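Why Do Beans Climb?

Put a bean in a pot of compost, water it, and leave it on a windowsill. For several days it will do nothing at all, and you will be certain you have been sold a dud. Then one morning there is a bent green neck poking out of the soil, looking as though it has just woken up and is not pleased.

That bent neck is clever. If the shoot came up tip first, it would scrape its new leaves on every lump of grit on the way. So it shoves through with its shoulder, like you getting into a tight jumper, and straightens up once it is out in the light.

Now the bean has a problem. It wants to be tall, because tall plants get more sun. Trees manage it by growing a thick trunk, which takes years and a great deal of effort. A bean has one summer, and so it finds somebody else to lean on.
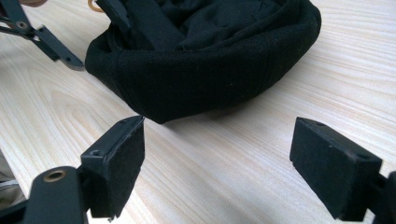

Pale wood table, black gripper fingers.

How does it find a pole when it has no eyes? It waves about. The tip of a climbing bean swings slowly in a circle, too slowly for you to notice unless you are very patient or very bored. Look at breakfast time and it points at the fence. Look again after lunch and it points at you.

When the stem bumps into something thin and upright, it begins to curl around it, and keeps on curling as it grows. Runner beans nearly always go round the same way. You can try unwinding one and wrapping it the other way if you like. It will probably undo your work and may sulk.

Peas do the job differently. They have tendrils, thin as thread, which grab hold of twigs, netting, string, and quite often the next pea. A pea row by June is mostly peas holding on to each other and hoping.

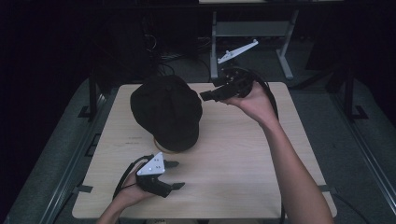
Beans are less fussy about company, but they do need something tall. A cane of 8 feet sounds far too big when the plant is the size of your thumb. Push the bottom well into the ground, and the bean will still reach the top and flap about up there looking for more.

To make a wigwam, you need:
5 long canes
String
A grown-up to tie the top
Beans, plus a few spare for the slugs

Stand the canes in a circle, tie them together at the top, and plant a bean at the foot of each one. At our plot in Sisby we grow a variety called Purnmont, which has red flowers and no manners. It was over the top in August and had started on the washing line.

Pick the pods while they are young, and cook them before you eat them, as raw runner beans can give you a nasty tummy ache. Miss one under a leaf and it will turn as tough as a shoelace. Leave that one where it is until it goes brown and rattles, then keep the beans inside for planting next spring.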